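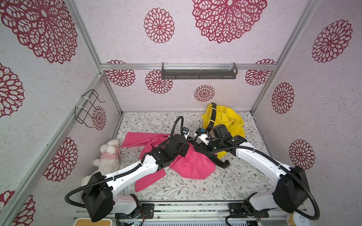 Issue 2

Dokero Set-Up Guide, Section 4: Adding a Second Store

By Märta Strömberg
9/4/19
846 shares
2 comments

So you're opening another location. Congratulations! This section takes you from a single-store Dokero account to one that runs two stores from the same item list, with separate stock, separate hours and (if you want them) separate prices. I love this part of the program. Once the second store is in, the reports get a lot more interesting, and moving a case of olive oil from one shop to the other is a job you can do standing up.

You should already have finished Section 3, which means your first store has a name, a tax profile and at least one completed stock count. If the count is still open, close it now. Dokero won't let you add a store while a count is running.

The examples use a grocery and household shop called Koo, with its first store on the main street in Mudelmont and its second in Cleresport. Put in your own names wherever you see those.

4.1 Before you begin

You need:

- the owner login (a manager login can view stores but can't create them)
- the street address of the new store
- the local sales tax rate for that address
- your current item list, saved as a spreadsheet
- a register at the new store that can get online

CAUTION: Save a copy of your item list before going any further, and keep it somewhere outside Dokero. Step 4.3 can overwrite prices in both stores if the wrong box is checked.

4.2 Create the store

1. Sign in as owner and open Settings, then Stores.

2. Choose Add Store. A blank store card opens next to your first one.

3. Type the store name. Keep it short, as it prints on every receipt and shelf label. "Koo Cleresport" fits on one line. "Koo Grocery and Household of Cleresport" runs onto three and eats label stock.

4. Enter the address. When you leave the ZIP code box, Dokero suggests a tax profile. Check it against the rate you wrote down, and if they don't match, choose Custom and type the rate yourself.

5. Pick a store code of two to four letters. Ours are MUD and CLE. The code goes in front of every transfer slip and purchase order from then on.

NOTE: You can change a store name whenever you like. A store code is fixed from the first sale onward.

6. Set the opening hours. If the second store keeps the same hours as the first, choose Copy Hours and you're done in one tap. Holiday hours are kept on a separate tab and don't copy over, so if you are setting up ahead of December, go in and add those by hand.

7. Choose Save. The new card turns from gray to green. Your account now has two stores and one of them has nothing in it — let's fix that.

4.3 Load the items

Stores in the same account share one item list. What each store keeps for itself is the quantity on hand, the shelf location, the reorder point and the price. That's a lovely arrangement, because a new brand of crackers has to be typed in only once and then it's ready to sell in both places.

1. Open Items, then Import.

2. At the top of the page, switch the store menu to your new store. It will still be showing the old one, so look twice.

3. Leave the box marked "Apply prices to all stores" UNCHECKED unless you truly want both stores to change together.

4. Split your spreadsheet into files of no more than 300 rows each. Koo carries 1,235 items, which makes five files: four full ones and a last little one with 35 rows. Keep the header row at the top of each file (it doesn't count toward the limit).

5. Import the first file and wait for the summary. It lists rows added, rows matched and rows skipped. For a second store you want nearly everything under "matched," meaning Dokero found the item in your shared list and simply switched it on for the new place.

6. If you see a lot of rows under "added," stop there. Your barcodes have probably lost their leading zeros, a favorite trick of spreadsheets. Choose Undo Import, format the barcode column as text, and run the same file again.

7. Repeat for the remaining files.

CAUTION: Don't close the window while the progress bar is moving. A half-finished import can't be undone from the Import page and has to be cleared item by item.
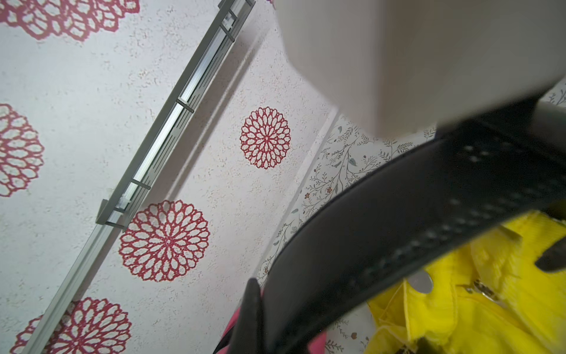
Perforated black strap, close up.

4.4 Set prices and reorder points

You have three ways to handle prices, and you can mix them by department.

Linked. The second store always follows the first. Change the price of rice in Mudelmont and it changes in Cleresport at the next sync. Great for national brands and anything with a price printed on the package.

Offset. The second store follows the first plus or minus a percentage that you set. This is my favorite! Rent and freight are rarely the same in two towns, and an offset lets you cover the difference across a whole department without retyping a thing. Turn on Round to Nine if you like your prices to end in a nine.

Separate. Each store keeps its own price. Use this for produce, bakery and anything bought locally.

1. Open Stores and choose the new store's card.

2. Choose Pricing. Your departments appear with a menu next to each one.

3. Pick Linked, Offset or Separate for each department and save.

4. Go to Reorder Points and choose Start from Store 1. Dokero copies the numbers across and scales them with the slider at the top of the page.

With the slider, be modest at first. A brand new store has no sales history, and it's far nicer to place a second order in week two than to have a back room full of paper towels. After four full weeks of sales, the Suggest button wakes up and offers reorder points based on what your new customers really buy. Try it as soon as it appears — it's fun to see how different two sets of shoppers can be.

NOTE: Reorder points set to blank are ignored. Reorder points set to zero will trigger an order when you sell out.

4.5 Connect the register

1. At the new store, turn on the register and open the Dokero app.

2. Choose Join a Store and enter the six-character code shown on the store card. The code expires after one hour. If yours has run out, tap Refresh Code.

3. Wait for the item list to download. You can watch the counter climb, and it should stop at the same number shown on the Items page.

4. Ring up one item, pay with cash, and print the receipt. Look at the store name, the address and the tax line.

5. Void the sale. The void should show in Reports under the new store only. If it shows under both, the register has joined the wrong store: go to Register Settings, choose Leave Store, and start again at step 2.

4.6 Make your first transfer

1. Open Transfers and choose New.

2. Set From and To. For us that's MUD to CLE.

3. Scan or type the items. Quantities are in selling units, so a case of twelve jars is entered as 12.

4. Choose Send. The stock leaves the first store right away and sits under In Transit.

5. When the goods get there, someone at the second store opens the transfer, checks it against the boxes and chooses Receive. Short or damaged pieces go in the Difference column, along with a reason.

CAUTION: Stock In Transit can't be sold at either store. Receive your transfers the same day if you can, above all before a weekend.

4.7 If something looks wrong

New store missing from the menu: sign out and back in. Menus are built at sign-in.

All quantities are zero: this is correct until your first transfer, delivery or count at the new store.

Prices in the first store have changed: the box in 4.3, step 3 was checked. Open Items, then Price History, choose the date of the import and select Restore.

Labels print with the old store name: open Label Designer and reload the template for each store.

Section 5 covers purchase orders for two stores, including how to split one supplier delivery between them.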